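Folding Dark Pants Without Losing Your Mind (and Can a Robot Do It Yet?)

Posted in Laundry, 32 comments

Every time I write about folding, a reader asks me when we can all stop doing it. Fair question! I've been following the laundry robot business for years now, mostly because I hate putting clothes away, and I have opinions.

Short version: towels, pretty close. Dish towels and washcloths, also close. Pants? Keep your hands free for a while longer.

A towel is a rectangle and it stays a rectangle however you drop it. Pants have two legs that want to cross, a waistband that's heavier than everything else, pockets that turn themselves inside out, and (if yours are like mine) a belt loop that catches on whatever is nearby. Black ones are the worst of the lot. I can't tell front from back on mine in evening light, and I own them. A camera has the same trouble, all those folds in black cloth run together and there's no edge to go looking for.

My friend Eftychia Chatzigeorgiou went to a home show in January and watched the Wundex folding machine do shirts. She timed it on her phone: 178 seconds for one T-shirt, and a person had to clip the shirt in first. I could fold a whole basket while it thought about the sleeves. They were asking $1645 for it, too, and it doesn't take pants at all.

So, the old-fashioned way. Dump the pile somewhere flat and light colored. I use the bed, with a flowered or pale sheet on top, and I do dark things first while I still have daylight.

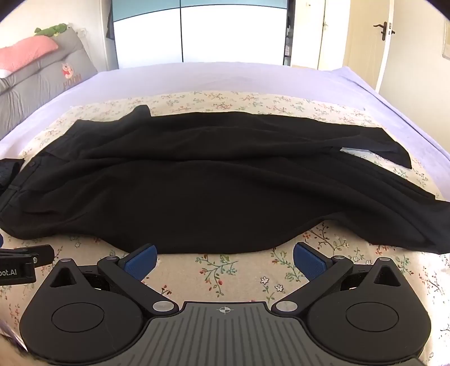
Black on a flowered sheet. Find the waistband and button first, then worry about the rest.

Once you've got the waistband, hold it at both side seams and give one good hard snap, like you're shaking out a rug. That gets rid of most of the rumples in one go. Button up, zip up, push the pockets back in. Lay one leg on top of the other so the seams match, then smooth from the waist down with the flat of your hand. The crotch makes a little point that sticks out; tuck it in so you have a straight edge. Fold in half, then in thirds if your drawers are shallow.

A few extras:

Lint shows up the minute you've finished, so run the roller over each leg before you fold and not after.

If the fabric is still creased after snapping, mist it lightly and leave it flat for 3 minutes while you match socks.

Dress pants go on a hanger by the cuffs. The weight of the waistband pulls the wrinkles out for you, free of charge.

Back to the robots. What I'd really like is a machine that does the boring first half, picking one thing out of the pile and finding the top of it. I'd happily do the folding myself after that! The Gukanum people say they're working on exactly this, with two arms and a table, but the video on their site is all washcloths so far. I'll write it up when I see it handle jeans.

Next time: fitted sheets, which I don't believe anyone can fold, metal or otherwise.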